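Finished Gudeta last night, the one every book blog has had in its best-of list since June. 230 pages. I don't get it.

1/ The cover says "unputdownable". I put it down at page 19, and again at page 90, where the sister turns up with the letter we'd all guessed at.

2/ Ploren are charging 99p for the ebook this week, so of course it's top of the chart. Cheap and good are two separate claims. 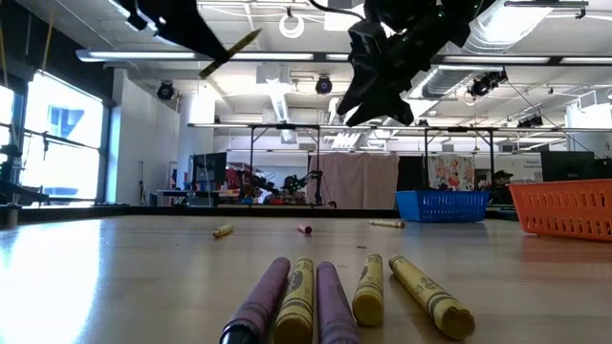 A reply from Bisel Reads: you've missed the point, the letter is meant to be obvious, it's the sister who's lying.

3/ Maybe. Then why does she own up to it in chapter two?

4/ Sequel's called Clilcombe. I'll wait for the library copy.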